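Section 2: Setting up the table and the chopstick holder

A tidy holder is a small joy at every meal, and it only takes a few minutes to get right. Nayeli Cuevas wrote the first draft of these steps for the Prenham kitchens, and we have kept her order.

1. Spread the daisy cloth over the table and smooth it from the middle outwards.
2. Stand the holder near the centre, metal base down, where everyone can reach it.
3. Lay the chopsticks and the spoon on the cloth before you fill anything – it makes matching pairs so much easier!
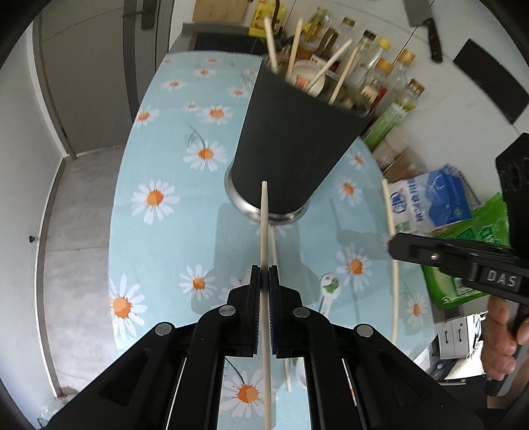 4. Put the chopsticks in one at a time. Let them lean whichever way they like, as a full holder fans out by itself.
5. Add the spoon last, bowl down, so the handle is easy to grab.

Note: If the cloth rucks up under the base, lift the holder straight up, smooth the cloth and set it down again. Dragging it only makes things worse.

6. Line up the salt, sugar and sauces along the wall side. Keep the bags at one end and the tall bottles at the other, with every label facing you.
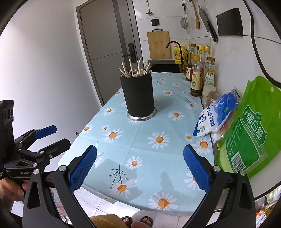

Fig. 2 – Holder near the centre, groceries along the wall.

Caution: Close all caps firmly before moving the oil or soy sauce. Fold down the tops of opened bags.

7. To empty the holder for washing, tip it gently on its side over the cloth and ease the chopsticks out. Check each one for splinters and put any rough ones aside.
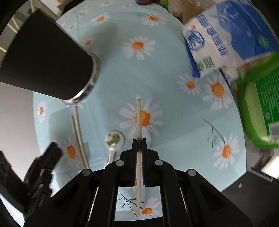 Can I put the chopsticks back straight after washing?
Let them dry fully first, spread out on a clean towel. Wipe the inside of the holder too, and leave it to air before you refill it.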